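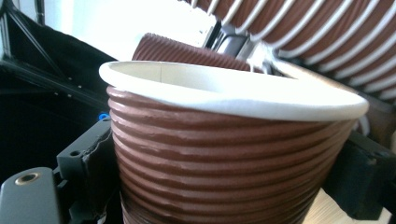
**Grip width controller stalls on thin-walled cups and plates, fine on everything else**

Posted by **ribcage_ok** in Control & Perception

I'm working on the software side of a two-finger gripper setup and I can't get the close command to behave on paper goods. Cups with the corrugated sleeve are the worst, flat plates are a close second.

What we have:

- Position-controlled parallel fingers, foam pads on the inside faces
- Width estimated from the wrist camera, filtered, then passed to the controller at 50 Hz
- Contact declared when measured width stops tracking commanded width for 15 consecutive samples
- Planner is Drakdale, mostly default settings. The grasp node is ours

On a rigid object the fingers close, the width error goes up, contact is declared and the planner moves to the lift. On a paper cup the wall gives a little, so the width keeps tracking the command and the contact flag never gets set. The controller keeps closing until it hits the minimum width for that object class. By then the rim has gone oval and the lift is scored as a failure.

I tried dropping the sample count to 5. Then it declares contact in free air every time the width estimate hiccups.

I also see the width estimate jump when there are other cups close behind the one being grasped. The edges of the ribs seem to get picked up as finger edges. The log from the last batch has 741 grasps in it and 19 of them have a jump bigger than the foam thickness in a single sample. Doesn't sound like much, but all 19 are cups or plates.

Is there a standard way to detect contact on something this soft without a force sensor? Adding one isn't an option before the next hardware revision. I'd also take advice on the width estimate, but the contact problem is the one blocking me.

---

**Sudheer Kaimal**

You have two problems and the second one is making the first one harder to tune, so I would do them in the opposite order from the one you asked for.

*Width estimate first.* If you are finding finger edges by gradient alone, ribbed cardboard will beat you. Every ridge has a lit side and a dark side, and a stack of cups with white rims behind the object gives you even stronger edges than the fingers do. Three changes, in order of effort:

1. Restrict the search. The fingers move along one line relative to the camera. Project that line into the image from your calibration and only look in a narrow strip on either side of it.
2. Reject impossible motion. You know the maximum finger speed and you know the sample period. Anything that moves farther than that in one step is not the finger. Hold the last good value and count how many samples in a row you rejected. If the count gets high, stop and report a fault. Don't let the filter smooth the bad sample in, which is what a plain low-pass does.
3. Put markers on the rigid part of the fingers. Not on the foam. Foam creeps and tears and your marker goes with it.

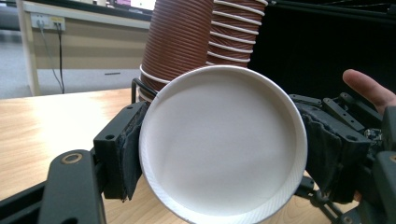
*Plate held at the rim, cup stacks behind it. Look at the foam on both sides.*

The foam is part of your contact signal whether you planned for it or not. It takes up the first bit of travel after touch, and when it is frayed that amount differs from one side to the other. Your 15 samples were probably tuned on fresh pads.

*Contact second.* With no force sensor, use the motor current. Most drives report it, even if nobody has wired the topic up. Raw current is no good because friction varies along the stroke, so do this:

- Close the gripper with nothing in it, slowly, over the full range. Record current against width. Repeat several times and take the median at each width.
- At run time subtract that curve from the measured current. What is left is load.
- Declare contact when the remainder stays over a threshold for a short window *and* the fingers are inside the expected width range for the object.

The last condition is what gets rid of your free-air triggers. Your perception node already knows the object class, so use that as a prior.

After contact, don't keep commanding a smaller width until something stops you. Switch modes. Hold the width at contact, add a fixed small squeeze and stay there. For paper cups, take the squeeze from a per-class table and start at zero. The foam has friction and you may find zero is enough.

Record the empty curve again whenever you change pads. We did it once in August and then wondered for two weeks why the threshold had drifted.

---

**trarnau_tom**

Just slow it down. We run ours at a quarter speed on anything paper and it's fine. Didn't change any code.

---

**Pisharody_dev**

Agree with Sudheer on most of it. Slowing down helps a bit because the lag between the camera and the controller matters less, but it won't set a contact flag that isn't being set, so I don't think it fixes the original problem.

Two things to add.

Check your timestamps. If the width is stamped when the node publishes and not when the image was captured, the measured width is always behind the commanded one by the processing time. On our setup that lag looked exactly like a contact on fast closes. Stamp at capture and compare against the command from that same moment.

For plates I would skip width-based contact completely. Across the rim a plate is stiff until it isn't, then it bows and the width drops with hardly any change in load. We plan those as a move to a fixed width, known plate diameter minus a small margin, and check the result after the lift by looking for the rim between the fingers. If the rim is missing, open and retry. It's a dumb check but easy to debug.

If you're on the Lokau driver, current is published but off by default. The parameter is in the drive config, under telemetry. Restart the node after you change it, a reload doesn't pick it up.

---

**ribcage_ok**

Thanks. Timestamps were wrong, stamped at publish. Fixed that first and I can now go down to 8 samples without false contacts in free air. Cups still don't trigger, as expected.

Current topic is on as of this afternoon. Recording the empty curve tomorrow with new pads and I'll post the plot when I have it.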